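Household Textiles and Room Care
Unit 2: The Made Bed, Clearing and Covering
Course handout, Kumdale Centre for Domestic Studies
May 2021

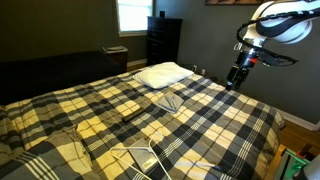

A bed is treated in this unit as a work surface first and a place of rest second. During the day it collects whatever is put down in passing, and it cannot be made until it has been cleared. The order of work is always clear, strip back, smooth, cover, dress. Clearing means lifting off every loose article, including the small flat ones. A large check of black, charcoal, light grey and cream hides dark articles well: the black remote control is set on a cream square and still partly merges with the black checks beside it. The white hanger is much easier to find. Students should therefore clear a patterned cover by hand as well as by eye, passing the flat of the palm over the cloth from the head to the foot.

2.1 Terms used

Comforter: a filled bed cover used without a separate outer case. In the shops it may also be sold as a quilt. It differs from a duvet, which is a plain filled bag intended to go inside a washable cover.

Drop: the length of cover hanging below the top edge of the mattress, measured vertically at the side.

Ridge: a raised fold left in a filled cover after it has been pulled from one side only. A ridge holds its shape under its own filling and will not fall flat if left.

Ground: the flat area of the cover between the pillow line and the foot.

Pillow line: the line across the bed at the lower edge of the pillow or pillows.

2.2 Sorting what comes off the bed

Articles are sorted by where they go next. Four destinations are used in the practical.

Wardrobe: hangers, and garments fit to be worn again. Hangers are returned to the rail with all hooks facing the same way. A hanger left under a cover can bend and may snag the stitching.

Linen shelf: cloths, pillowcases and towels that are already folded and clean. If the fold has opened, refold before shelving. The condition of a cloth cannot be judged from its fold, so open it once and check both faces.

Bedside: remote controls, spectacles, books and chargers. Remote controls are laid face up, parallel to the edge of the table.

Elsewhere: any article that does not belong in the bedroom. These go together in one tray by the door and are taken out in a single trip at the end.

Do not sort on the bed itself. Use a chair, the tray or the floor sheet.

2.3 Measuring for a cover

The side drop decides whether a cover looks right and whether it stays put. For the exercises the practice cover is taken as 260 cm wide by 223 cm long, and the mattress as 200 cm long. Mattress width and depth are measured by the student.

Side drop = (cover width minus mattress width) divided by two.

Foot drop = cover length minus mattress length, if the upper edge of the cover is level with the head of the mattress. On the practice bed this gives 23 cm. If the cover is brought down from the head to leave the pillow clear, the same distance is added to the foot drop.

A filled cover loses a little width when it is laid, as the filling takes up cloth over the edge of the mattress. Measure the drop on the bed as well as on paper and write down both figures. Where they disagree, the figure taken on the bed is used.

2.4 Laying a checked cover

Checks and stripes show errors that a plain cover hides. A cover turned by a small amount will look level at the pillow and plainly crooked at the foot.

Step 1. Stand at the foot. Choose one stripe running lengthwise near the middle of the cover and use it as the guide line.

Step 2. Bring the guide line to the middle of the mattress at the head. Pin with a cloth clip if working alone.

Step 3. Walk the cover down one side, then the other. Pull outwards and down in short movements. Long pulls shift the filling.

Step 4. Remove ridges. Take hold of the cover on both sides of the ridge, lift it clear of the sheet, and lower it. Pressing a ridge from above only moves it along. On a checked cloth, stripes that run diagonally over a fold show that the cover has been turned as well as raised, and the nearest corner should be lifted and reset.

Step 5. Check the drop on each side with a tape. The two sides should agree to within 2 cm.

Step 6. Stand at the foot again and sight along the guide line. Correct from the foot end.

2.5 Pillows

A single pillow is placed crosswise and centred on the guide line, with the open end of the case facing away from the door. Plump by holding the two short ends and pushing them together twice. Leave a hand's width between the pillow and the wall. Painted walls, dark ones in particular, mark where bedding rubs against them, and pale cases will pick up loose colour from some matt paints.

Set the pillow last. A pillow placed before the cover has been squared is usually squared to the wrong line.

2.6 Care of filled covers

Read the sewn label before washing. Many filled covers need a larger drum than is found in a household machine. Test dark checks for colour loss on an inside hem with a damp white cloth, pressed for one minute. Dry flat or over two parallel lines, turning at intervals, and shake the filling back towards the edges while it is still slightly damp. Do not store until the filling is dry throughout.

The Garnadel and Darko covers in the textile store are for handling only and are not to be washed. The Grumham cover may be used for the colour test.

2.7 Practical work

Work in pairs. One student clears and sorts, the other lays the cover, then change over.

Record the following on the unit sheet: mattress width and depth; side drop by calculation; side drop as measured, left and right; foot drop; position and direction of any ridge found, and how it was removed.

Unit sheets are handed in before the start of Unit 3. Students who miss the practical may take it in the August session. Bring a cloth tape; steel tapes are not used on the filled covers.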